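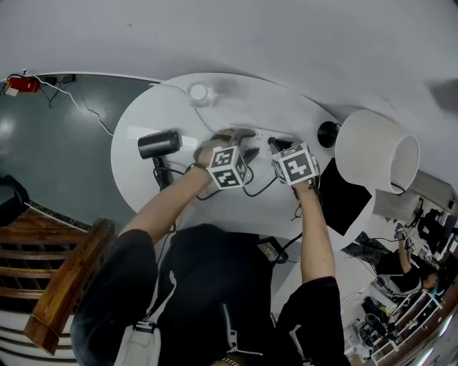 My Summer of Chasing a Buzz

3 min read

I blame Junhao Duan for the humming. He sold me a secondhand Stivance amp kit in June, a shoebox of parts with a photocopied schematic, and told me I'd have it playing by dinner. I did! It played records, and under the records it played a fat, steady buzz.

So I swapped capacitors. I bought a 400-volt one from a little shop in Ellthorpe (the old one looked fine, but I was desperate) and soldered it in at one in the morning. Same buzz. Then I pulled out all 47 resistors and measured every one – my family ate without me that night.

The culprit was a ground loop. I had two ground wires running to opposite corners of the chassis, and once I tied them both to a single screw near the input jack, the speaker went quiet. I sat there grinning at it for ages. Next up is the matching preamp, and Junhao already wants to borrow it.

Contact the editors | © Rerkavik Magazine | Back to top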